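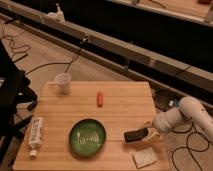
Table with a green bowl and a small white cup.

Stollville Judo Club – progress report on the coaching grant
Fri 14 February

The grant was meant to get juniors from Stollville and Kistside to the regional qualifier in April. We have six who might make the entry standard. I would put money on two.

Numbers look better than they are. We signed up 70 juniors in the fall and 60 are still on the books, but being on the books costs them nothing and the Thursday mat is often half bare. The Kistside group trains harder and complains less.

The strength program bought from Nassar is in use. Its brochure promised quicker throws within a season. I haven't seen them, and neither have the coaches, who would like that time back for grip fighting. We suggest not renewing.

Travel to the Trotgate open cost $200 more than planned after the second van fell through. Our lighter weights did well there – against thin brackets, so I wouldn't read much into the medals.

We ask to move what is left of the equipment line into entry fees. The old mats will last until summer.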